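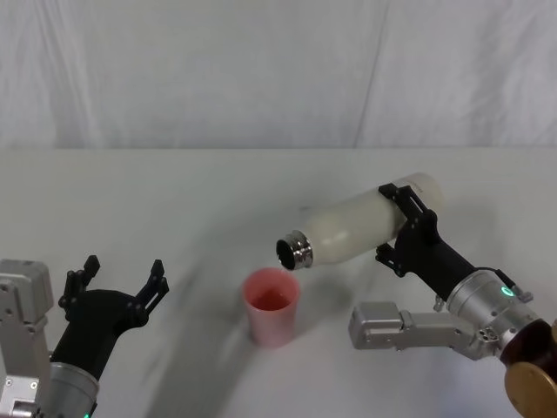
Lamisi Asamoah wrote in to ask whether cordial really goes flat-tasting if you mix it too early, and whether she could get away with making the lot the night before the street lunch. She also wanted to know what to carry it in, as last December she used a big glass jug and wore half of it on the walk down.

Well, Lamisi, I have opinions on this (you may have guessed). I'd mix it the night before and not think twice. A berry cordial made up with plain water is perfectly happy in the fridge overnight, and I reckon the colour even deepens a bit. It's only when you use soda water that you're in trouble, so keep that separate and top up the cups once people are holding them.

As for carrying, go with insulated bottles! I've been converted ever since the long weekend at Potgieter Reserve, when the esky lid blew open and everything in it warmed up except what was in the bottles. Mine hold 800 mL each and I took 7 of them, which did us nicely with a few people coming back for seconds and Nigel Crabtree coming back for fourths. Screw the lids down and lay them in a crate with a tea towel between them so they don't clank all the way there.

Now, pouring. An insulated bottle is heavier than it looks when it's full, and the neck doesn't give you a lip like a jug does, so the first bit tends to come out in a glug and go everywhere. Stand the cup on the table instead of holding it, bring the mouth of the bottle in close over the rim and tip slowly until it's nearly lying on its side. Stop well before the top. Red cordial on a pale tabletop is a sad sight, and on a white tablecloth it's there for good, as my mother-in-law's linen can tell you. I've tried the lemon and bicarb thing and all I got was a pink patch that smelled of lemon.

Plastic cups are fine, by the way. I know there was some grumbling last time about how they look, but the kids can drop them and they wash up in no time. I like the slightly see-through coloured ones because you can tell at a glance who needs a refill. We've got about 70 in the hall cupboard, left-hand side, behind the urn. Please bring them back rinsed, they were a sticky horror after the trivia night.

My usual mix is one part cordial to five parts water, a good squeeze of lime and a few torn mint leaves if the snails have left me any. Strain the mint out before it goes in the bottle or it will block the neck and you'll be poking at it with a skewer in front of everyone.

If anyone has a favourite flavour that isn't raspberry, drop me a note before the lunch and I'll make a batch of that too. I've got a bag of blood plums in the freezer that need using up.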